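Sekard - Operators wanted for robot demonstration recording (part-time, on site)

Location: Sekard workshop, Cleker building, ground floor
Start: December
Hours: morning or afternoon shift, 30 places in total
Language at work: English

About us

Sekard is a small company which prepares training examples for robots that work with household objects. We do not build the robots ourselves. Our partners send us a list of tasks, and our operators perform each task many times by moving the robot arms from a distance. Every performance is recorded from start to end, together with the camera views and the positions of the joints. A learning system then studies these recordings and tries to do the same task alone.

For the new project, named Samarakoon, we have to deliver 3000 accepted recordings of kitchen and table tasks. We are looking for patient people who would like to join us as operators. Experience with robots is welcome but it is not required. Some of our best operators came to us from sewing, from dental laboratories and from bakery work.

What the work is like

One task in the Samarakoon list is moving steamed buns between an electric steamer and a plate. To a person it is a very simple thing. For an operator it takes some days of practice, as the bun must be held firmly enough to travel and softly enough to keep its shape.

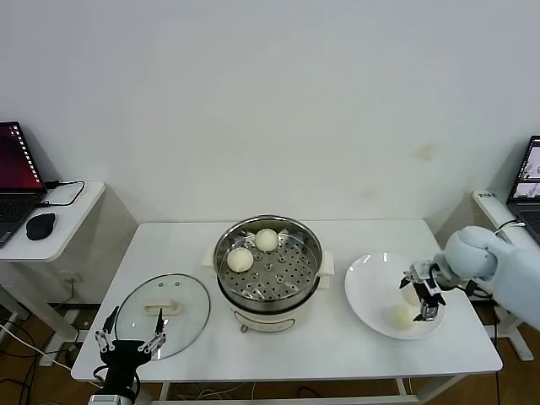 An operator has to think about both arms during the whole recording, also when only one of them is busy. Each task comes with a written sheet which explains the allowed starting positions, the goal and the mistakes that make a recording unusable. You will read this sheet before the shift and keep to it, even if you know a faster way. With the steamer, for example, the arm over the plate must find its place between buns that are already there, while the other hand waits near the glass lid and must not push it. The two hands can also be of different types, as they are at this table, where one has three slender fingers and the other only two, so you will learn to feel the difference between them.

We do not ask for speed. A calm recording with one small correction is worth more to us than a quick one where the gripper hits the edge of the plate. If you make a mistake, you mark the recording, put the objects back and begin again. There is no penalty for this. Marked mistakes are kept in a separate folder and some of our partners ask for them.

Your tasks

Moving the robot arms with the hand controllers, following the task sheet.
Placing the objects in their starting positions before each recording, with small changes between one and the next.
Checking the camera views before you start, and reporting if something is blocked or too dark.
Marking each recording as good, repaired or failed in our program, Adedell.
Writing one or two sentences of notes when something unusual happened.
Leaving the table clean for the next shift.

The notes are more important than they look. The reviewer was not in the room with you. If she sees the arm stop for a long moment, she must know if it was your decision or a problem with the connection.

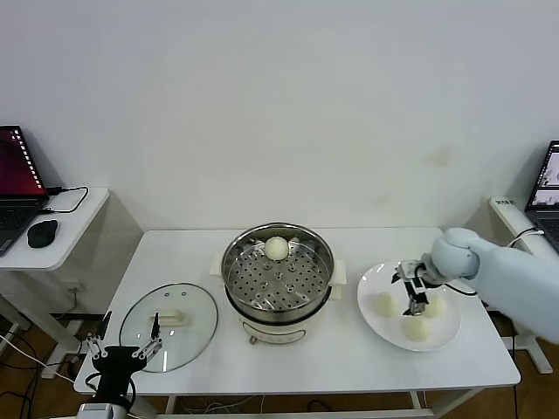 Steamer and plate task, Samarakoon project: three buns on the plate, one in the steamer.

What we expect from you

You are at least 18 years old and have the right to work here.
You can sit and concentrate for a full shift, with the regular breaks.
You have steady hands and good eyesight, with glasses or lenses if you need them.
You can read instructions in English and write short notes. Your grammar does not have to be perfect - ours is also not.
You can accept comments on your work in a friendly way.
You come on time. The operators work in pairs, and a late start costs your partner too.

It is useful, but not necessary, if you have used a game controller, a sewing machine, a microscope or any other tool where the hand and the eye must work together. Left-handed people are very welcome. The learning system should see different ways of doing the same task, and now we have too few left-handed operators.

Training

The first week is paid training at the normal rate. You begin with soft blocks and plastic cups, then you continue with plates and lids, and only at the end of the week with food and with objects that can break. An experienced operator sits next to you in this time. After the training we look at your recordings together and decide if the work is suitable for you. Please do not worry if the first two days feel difficult. The arm does not move exactly as your own arm moves, and your shoulders will be tired until you learn to relax them.

What we offer

Part-time contract for the length of the project, with possible extension.
Paid breaks, ten minutes after each fifty minutes of recording.
The same hourly pay for setting up, recording and cleaning. We never pay by the number of recordings.
A fixed shift, morning or afternoon, which you choose when you apply.
Tea, coffee and a quiet room for the breaks.

Sometimes the equipment must be repaired and recording is not possible. In this case you are still paid for your shift, and we will ask you to help with reviewing older recordings in Adedell.

About the recordings and your privacy

The cameras are directed at the table and the robot arms. Your voice is not recorded. It can happen that your hand or sleeve comes into the view when you place the objects, and these parts are removed before delivery. Your name is not connected with the recordings which we send to partners. You receive an operator number, and only our office knows to whom it belongs. Before you sign the contract you will get a two-page paper about this subject, and you can take it home to read.

How to apply

Please send us a short letter, half a page is enough, where you tell us:

which shift you prefer,
what work with your hands you have done before, at a job or at home,
from which week in December you can start.

A CV is welcome but you do not need to prepare a special one. We do not need a photograph. Write reference number 413 in the subject line of your message, or on the envelope if you bring the letter to our office in the Cleker building. The office is open until 4 p.m. For questions you can call extension 3354.

We answer every letter, also when the answer is no. If your letter is interesting for us, we will invite you for a trial of one hour. You will see the workshop, meet the other operators and move the arms yourself with a few simple objects. The trial is paid. Please wear comfortable clothes without wide sleeves, and closed shoes, as there are cables on the floor in the working area.

The workshop can be reached with a wheelchair and the operator seats can be set to different heights. If you need another arrangement, please write it in your letter and we will try to prepare it before you come.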